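파란 천 접기 모음 README

안녕하세요, 이 폴더를 열어 주셔서 고마워요! 파란 천 한 장을 나무 탁자 위에서 펴고, 접고, 다시 펴는 동작만 잔뜩 모아 둔 자료입니다. 저희끼리는 그냥 "Brulto 천 묶음"이라고 부르는데, 정식 이름을 지으려다가 계속 미뤄서 결국 이렇게 굳어 버렸어요. 빨래 개기 자료를 찾다가 들어오신 분도 계실 텐데, 셔츠나 바지는 없습니다. 네모난 천만 있어요. 그 대신 네모난 천 하나는 정말 질리도록 있습니다.

들어 있는 것

전체 기록은 1,078개이고, 한 기록이 천 접기 한 번입니다. 반 접기, 반의반 접기, 대각선 접기, 그리고 접힌 천을 다시 펼치기까지 네 종류로 나눠 두었어요. 반 접기가 제일 많고 대각선 접기가 제일 적습니다. 대각선은 66개밖에 안 되니까 이것만 따로 쓰실 분은 미리 감안해 주세요. (저도 더 넣고 싶었는데 대각선은 모서리를 맞추는 게 은근히 까다로워서 중간에 지쳤어요.)

시작 상태는 천이 탁자 위에 납작하게 놓인 상태로 통일하려고 했습니다. 가장자리가 조금 우글쭈글한 건 그대로 두었고요. 매번 손바닥으로 싹 밀어서 펴면 보기는 좋은데, 집에서 수건 갤 때 누가 그렇게까지 하나 싶더라고요.
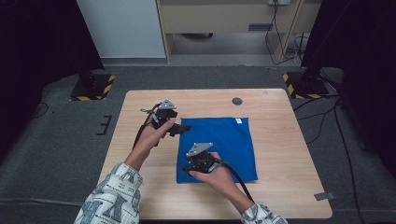 Hedvig Midtbø

천은 무늬 없는 파란색 한 가지로 갔습니다. 밝은 나뭇결 탁자 위에 놓으면 윤곽이 확 살아나서 저는 이 조합이 아주 마음에 들어요! 처음에는 베이지색 천으로 시작했다가 어디까지가 천이고 어디부터가 탁자인지 제 눈에도 헷갈려서 그 기록은 전부 뺐습니다.

한쪽 귀퉁이에 붙은 하얀 라벨은 일부러 떼지 않았어요. 네모난 천은 돌려 놓으면 다 똑같아 보이는데, 라벨이 있으면 지금 어느 귀퉁이가 어느 귀퉁이인지 바로 알 수 있거든요. 메모에 나오는 "라벨 귀퉁이"가 바로 이겁니다. 반 접기에서는 보통 앞쪽 두 귀퉁이를 잡아 뒤쪽으로 넘기고, 대각선 접기에서는 라벨 귀퉁이의 맞은편을 잡습니다.
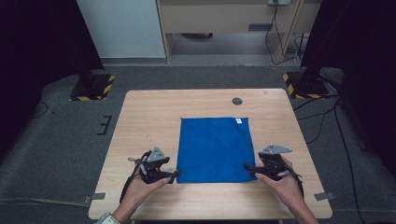

탁자에 납작하게 놓인 파란 천, 하얀 라벨은 오른쪽 위 귀퉁이.

폴더 구성

session 폴더가 37개 있고, 폴더마다 영상과 notes.txt가 하나씩 들어 있어요. notes.txt에는 접기 종류, 시작할 때 라벨 위치, 그리고 제 잡담이 적혀 있습니다. 잡담은 무시하셔도 되는데, "모서리 어긋남"이라고 쓴 줄은 읽어 주세요. 두 귀퉁이가 손가락 한 마디 넘게 벌어진 채로 끝난 기록이라는 뜻입니다. 지우지 않고 남겨 둔 건 Ea Skov의 의견이었고, 나중에 써 보니 잘 접힌 것만 있을 때보다 비교하기가 훨씬 편했어요.

영상은 위에서 탁자를 넓게 내려다보는 것과 천 가까이에서 찍은 것이 있습니다. 접힌 모양 전체를 보시려면 넓은 쪽, 올이나 주름을 보시려면 가까운 쪽을 여시면 돼요. 가까운 쪽에서는 천의 골 무늬가 꽤 또렷해서, 가는 줄이 나란히 쭉 이어지는 게 다 보입니다. 끝단에 올이 풀려서 술처럼 삐죽삐죽한 부분도 있는데, 이런 데는 천 가장자리를 자동으로 따는 분들이 한 번쯤 애를 먹으실 거예요.

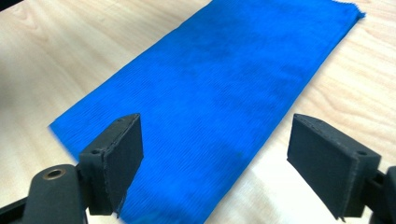
알려진 문제

첫째, 앞쪽 폴더 몇 개는 파일 이름에 접기 종류가 빠져 있습니다. notes.txt 쪽이 맞으니 그걸 믿어 주세요.

둘째, 펼치기 기록에서는 라벨이 아랫면으로 들어간 채 시작하는 경우가 있어요. 이럴 때는 라벨 위치 칸을 "안 보임"으로 적었습니다. 빈칸은 제가 깜빡한 거고요. Waldemar Urbańczyk가 빈칸을 꽤 많이 찾아 줬는데 아직 다 채우지 못했습니다.

셋째, 탁자가 한 종류뿐이에요. 어두운 탁자나 식탁보 위에서 접은 기록은 하나도 없습니다. 다음 묶음은 Sastby라는 이름으로 준비 중이고, 거기에는 체크무늬 행주도 넣을 생각이에요. 목표는 200개인데 9월까지 될지는 장담 못 하겠어요.

사용과 문의

수업이나 연구에 편하게 쓰세요. 어디에 쓰셨는지 한 줄 남겨 주시면 제가 무척 좋아합니다! 이름이 틀린 파일이나 종류가 잘못 적힌 기록을 찾으시면 폴더 번호와 함께 알려 주세요. 고친 내용은 changes.txt 맨 위에 적어 둡니다.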